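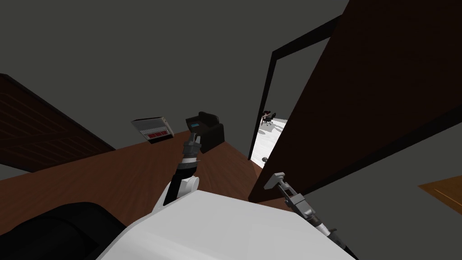

10 September 2022

Reran the door set in the simulator with the Protlow policy, both arms active. 40 rollouts, same start pose, door angle randomized. Success is 12, against 2 for the July checkpoint. Still poor, but the failures have changed character.

In July the right gripper missed the knob completely. Now it gets close and loses the door edge during the pull. The contact model is my main suspect. Friction on the knob was copied from the Bresteo asset pack and I never checked it against anything. Knob radius is small compared with the finger gap, so a small error in wrist roll is enough to slip.

Left arm: still drifts over the table when it has no task. Added a penalty on idle joint velocity, weight picked by hand. Want to sweep it properly.

Table clutter stays in for all runs. Taking it out would raise the number and tell me nothing about transfer.

Seed 119 crashes the renderer every time, on load. Excluded from the count and replaced with the next seed. Logged it under Zovine with the stack trace.

To do: friction sweep, wrist roll noise ablation, rerun July checkpoint on the new seeds so the comparison is fair.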